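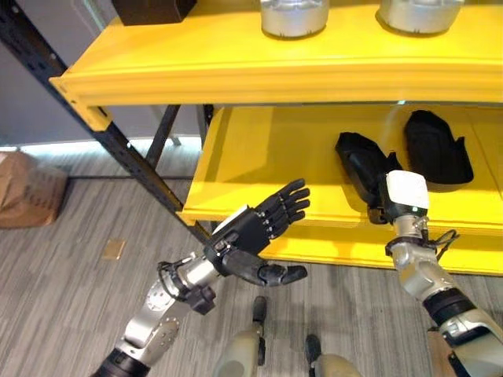

Atard picking kit, worth it?

shelfrat
Anyone running the Atard kit on a humanoid? Quote came in at 3000 plus 2 days setup. Need soft stuff off open shelves, shoes mostly

plinon_fan
Had ours since April. Gripper side good. Five finger hand is slow, I'd skip it

kbolt23
Disagree. Hand is the whole point, gripper squashes anything foam. Get the hand, spend an afternoon on teh tuning

plinon_fan
squashes if you leave force at default, sure. Set it to 8 and try again

shelfrat
Support any good? Nerneo never answered me

kbolt23
Slow but they reply. Ask for the wrist cable clamp up front, its extra

shelfrat
ok asking for gripper only price first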